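Home Our Work People Visit Join Us

3 min read

About the Mullum Lab

We're a small research group inside the School of Engineering at Bumedport, and we work on one question that keeps getting bigger the longer we look at it: how can a robot learn a new chore from a handful of tries and then keep getting better at it without a person standing over it?

The lab started with two graduate students, a borrowed bench and a lot of coffee. Today there are 14 of us, counting undergraduates, and we still eat lunch together on most days. Wissam Majali leads the group. Joana Aguiar runs the learning side, Juraj Doležal keeps the hardware alive (and knows where every hex key is), and Zofia Czerwiński looks after our data and the students who collect it. Ragnheiður Ásgeirsdóttir joined us last February from the statistics department and has already made everybody more careful about what we call a result!

Our main method is called Zovero. Most robots that learn from people copy a whole task from start to finish, so one bad moment early on spoils everything after it. Zovero cuts each demonstration into short pieces at the points where a hand closes or opens, learns those pieces separately, and then learns when to switch between them. A person steers the arms through the job 28 times. After that the arms try it alone, and whenever they get stuck the person takes over for a few seconds and hands control back. Those few seconds turn out to be the most useful data we have, and we love them.
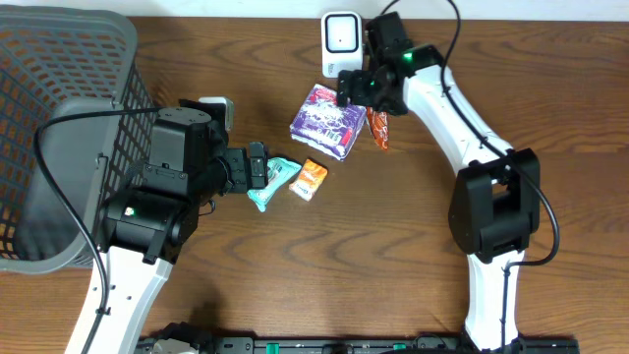
Tidying is our favorite test for the method. It sounds easy until you try to write down the rules for it, and every table is a little different. We care most about the crowded cases, where things touch or nearly touch and a grip meant for one can disturb its neighbor. Crinkly packets are wonderful for this, especially a small orange one lying right beside a teal one with only a thin strip of table between them. Two arms make it harder again, as each one has to learn when to reach in and when to stay out of the other's way. The big gray basket on the left gives them plenty of room for letting go, which is a separate skill and gets its own piece in Zovero.

What have we found so far? With the same number of demonstrations, the version trained on short pieces finished the tidying task more often than the version trained on whole runs, and it recovered from a missed grip far more often. It's still slow. It also has trouble with anything lying flat and shiny, and we haven't fixed that yet. Joana and two of our students are trying a new way of choosing where to cut, and the early runs look good enough that we've started arguing about what to name it.

We share our training code and our failed runs along with the good ones. Students from any department can join for a term, and you don't need to have touched a robot before. Six of our current members came from outside engineering, one of them from music! Lab meetings are open, and we're happy to show visitors around the Zieliński Building if you write to us first.

Contact the Mullum Lab, Zieliński Building, Bumedport | © Mullum Lab | Back to top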